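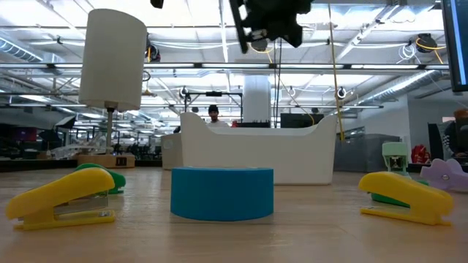

Horutside opens its test hall twice a year, and in September I drove 90 minutes to watch grippers fail at stationery. I mean that kindly. Anyone can pick up a cube. A stapler has a fat end, a thin end and a hinge, and it gives when you squeeze it in the wrong place.

The morning was given over to two grippers on the same arm. The Hisamitz is the expensive one, with force feedback and a manual of 297 pages. The Prikau costs $1,986 and comes with a folded sheet. Our host, Marthinus Tshabalala, gave each of them six tries per object and refused to say which he liked, although he did carry the Hisamitz with both hands.

On the yellow staplers they tied, four out of six. The Prikau was quicker and dropped its two from higher up, so it got the bigger reaction. The lavender flower went to the Hisamitz, five to two. The Prikau kept pinching a petal and spinning the thing around like a coin.

I asked about the controller, a Tomaszewski, and got a longer answer than I had planned for. The short version: swapping grippers means reloading the tool offset by hand, and if you forget, the arm goes for a spot just beside the stapler with total confidence. We saw this at 11 and again after lunch.

Coffee was free, parking was not. If you go, wear flat shoes and stay for the afternoon session, when visitors get to pick the grasp points themselves. Mine scored one out of six. Marthinus wrote it on the board with the others.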